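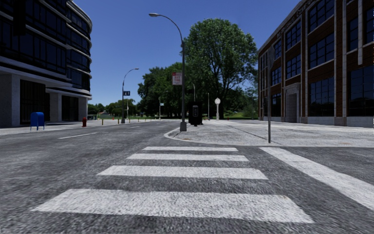 The Ajayi test bench compares cameras and steering controllers for small sidewalk robots before anyone bolts them onto a real machine. Every candidate drives in the same simulated city district, on the same routes, with the same start positions. Crossings get the most use. The white stripes give a camera strong edges to follow, but the speckled asphalt between them is a fair test of how well it handles fine texture, and the curved curb on the far side is where weaker controllers tend to swing wide. Questions we get by email are answered on this page.

Which cameras can I compare?

Two models are set up at present, the Vastton wide and the Larnine narrow. The wide one covers 110 degrees and the narrow one 34. Both are simulated from the makers' lens data. You can load your own lens file, but please run the calibration route first or the scores won't line up with ours.

Which controllers are included?

Aluteo, in its standard and slow-turn versions, plus a plain waypoint follower we wrote ourselves as a baseline. The baseline is not good. It is there so you can see how much of a result comes from the camera.

How many runs do I need?

We ask for 15 runs per pairing on each route. Fewer than 8 and we won't post the result on the shared table. Failed runs count, including the ones where the robot stops at the curb and never starts again.

Why are the streets empty?

The base routes have no traffic and no pedestrians. We wanted the first round to be about seeing the ground and holding a line. There is a busy version of each route, and its scores are kept on a separate table.

Can I change the sun?

Yes. Time of day is set in the route file. Leave it alone for shared results. For your own work, low sun is worth trying, as long shadows cause more trouble than darkness does.
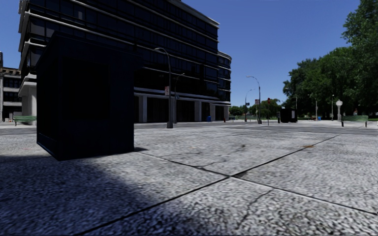

Page last changed: May

Does the plaza route use the same settings as the crossing?

Same robot, same speed limit, different ground. The paving has long dark joints running on a diagonal, and some cameras read them as curbs. The cracks and stains in the slabs are part of the test and should stay switched on. Where a wide shadow meets bright stone, watch the exposure log — the Larnine takes longer to settle, and Aluteo slows down while it waits.

My robot brakes for the big dark box. Is that a bug?

Usually not. A large flat surface with little detail is hard for a stereo pair to place, and the controller plays safe. Check the depth output before you touch the controller. If the box comes through with a hole in the middle, the matching window is too small.

Do the scores carry over to real sidewalks?

The order of the pairings mostly does. The numbers themselves don't. Real pavement is rougher on the mount, and vibration isn't modeled yet.

Can I test a different arm or gripper here?

No. The bench covers driving only.

Where do I send results?

Upload the run folder from the results screen. Include the route file and the lens file — we can't check a score without both.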